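Prukora presents Lendard, a printed table mat for small rooms

For release: Thursday, morning

Prukora is pleased to announce Lendard, a new mat for tables where people pack, sort and play. The pattern shows grey fern fronds, leafy sprigs and small round flowers in a soft orange-tan colour, on a pale ground. It was drawn by the design office Dekker and goes well with our grey brick wall print, Rotano.

Lendard with Rotano on the walls:

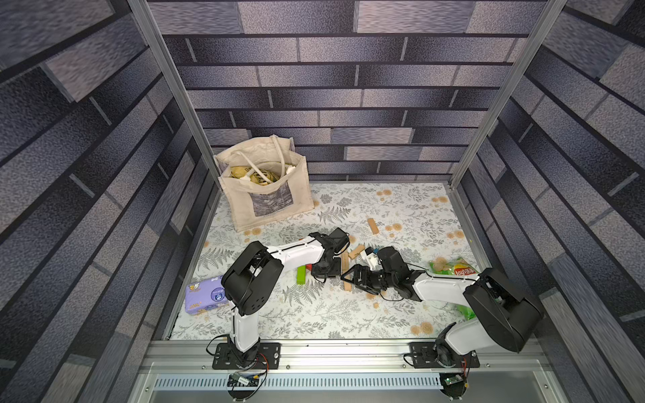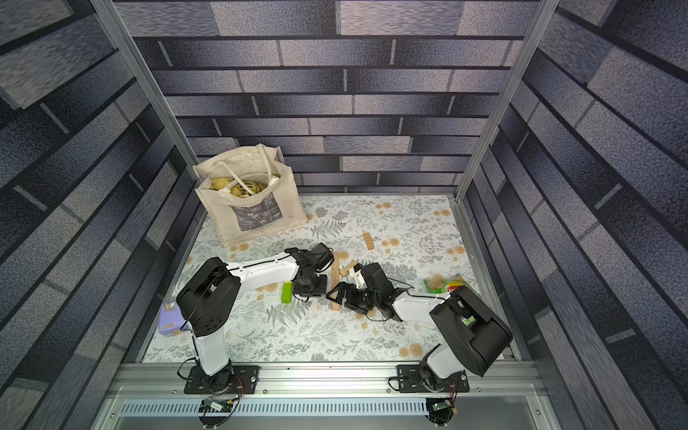
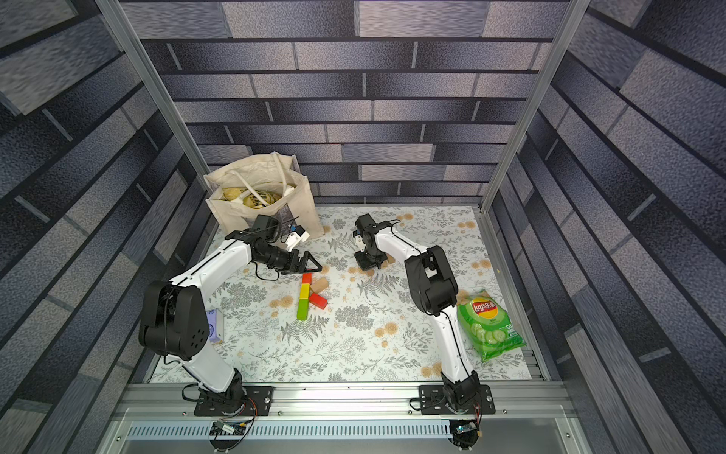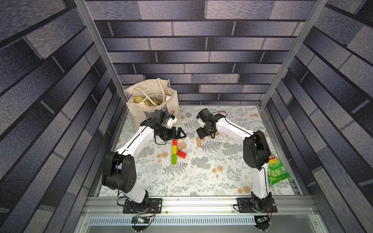

Can the mat be used together with a patterned wall?

We think it can, and many of our shop partners asked us the same thing before they placed an order. The ferns are a soft grey on a pale ground, and the bricks of Rotano are in grey and slate-blue tones, so the two prints stay calm beside each other. For a very small room we advise to cover one wall first and to look at it in daylight before covering the others.

Lendard is sold by the metre and also in ready cut pieces of 100 centimetres. It can be wiped with a damp cloth and mild soap. Please do not iron it, and please keep it rolled when it is not in use.

The first delivery of 2869 pieces leaves our warehouse in May and will go to 40 shops. The article number is 621. Shops which would like to receive a sample of both prints can write to the Prukora sales office, and we will answer within two working days.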